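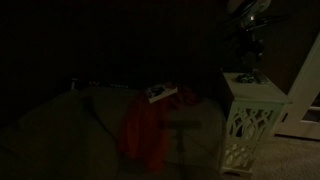
5. Daily use, and returning the sofa to a sofa

Your Lunden three-seater has been designed for sitting. Within a week of delivery most owners have also appointed it as a wardrobe, a bookshelf and a filing system, and this section deals with the consequences.

5.1 The top of the back

The top of the back cushions is padded and slightly rounded. It will look to you like a shelf. It will look even more like a shelf late in the evening, when the real one is on the other side of the room.

Small things left up there go one of two ways. Forwards, they land on whoever is sitting down. Backwards, they land between the sofa and the wall, where you will find them in September.

CAUTION: Do not stand cups, bottles or anything else with liquid in it along the top of the back. The Skesar fabric protector supplied with your sofa slows a spill down. It doesn't send it back where it came from.

NOTE: Remote controls may be kept here if you accept the risk. We have stopped arguing about remote controls.

5.2 Clearing the sofa at the end of the day

Allow five minutes. Put a lamp on first, as clearing by the light of the television is how things get sat on.

1. Start with the top of the back and work from one end to the other. Take cups and bottles to the kitchen in one trip, including the one you think you might still finish.

2. Lift off any book or magazine before touching whatever it is lying on. Pulling the cloth out from underneath is a trick for dinner parties.

3. Take hold of any throw, jumper or other draped article with both hands, at the top, and lift it clear. Do not drag it down over the seat. Zips and buttons will pull threads in the weave, and a pulled thread can't be put back by wishing.

4. Decide what the article is. If it is a throw, fold it in half lengthways, then in half again, and lay it over one arm. If it is clothing, it lives elsewhere.

5. Run a flat hand along the join between the seat and the back. Remove coins, pens and biscuits. Do not use a knife or ruler for this.

6. Plump the back cushions by striking both sides with open hands. Some owners find this the best part of the day.

5.3 Colour transfer

Strong colours and pale upholstery get on well until one of them is damp. Reds and oranges are the worst offenders, with new denim close behind.

Wash any brightly coloured throw on its own 2 times before it goes near the sofa. If you are using our Després throw, follow the label sewn into the corner, and please don't cut the label off because it tickles.

CAUTION: Never leave a damp towel or swimming things over the back or seat. If dye has already transferred, do not scrub. Blot with a clean white cloth and cold water, then turn to Section 8, which is longer than you would like.

5.4 Using a side table

A side table will hold nearly everything listed in 5.1, and hold it flat. Any steady table will do. If you have bought the Flostmont pedestal (height 51 cm), place it beside the arm with a hand's width between the two, so that neither rubs the other when somebody drops into the seat from a height.

1. Stand the table on a level part of the floor and press each corner of the top in turn. If it rocks, turn it a quarter and try again.

2. Move the remote control to the table.

3. Inform the household that you have done so.

NOTE: Step 3 may need repeating.

Lunden Three-Seater Owner's Guide, page 239 of the combined range manual | Care queries: quote part 108 | © Lunden | Back to top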